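Wirno Knit Words

A word list for hand and machine knitting, in everyday English, with matching terms in Latvian, Estonian and Lithuanian where we have them. Version 26.

What's in it

There are 1644 entries: stitches, ribbing, cuffs, necklines, yarn weights, and all the wonderful names people have for a dropped stitch (the regional ones are my favorite part!). Each row has the term, a short meaning, the language and where we found it. The file is plain CSV, saved as UTF-8, so please check that your spreadsheet keeps the accents.
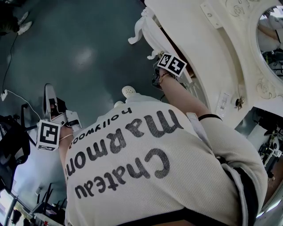 Ribbing was the most fun to sort out. The same fabric can be called 1x1, single rib or K1P1, depending on which pattern book you grew up with, so all three point to one main entry. Fisherman's rib and brioche stay separate for now. Dalia Siliņa and Margus Lukoševičius are still arguing it out in the notes column, and it's great reading.

Known gaps

Crochet is thin. Machine knitting terms come mostly from Jurgita Krūmiņa's notebooks, so they lean toward older flatbed words. The plural column is blank for 300 rows.

Adding words

Send one term per row and tell us where you heard it. "My aunt says it" is a perfectly good source! Ojārs Pärn merges new rows every September.

License

Free to copy, change and print. Please keep the source column.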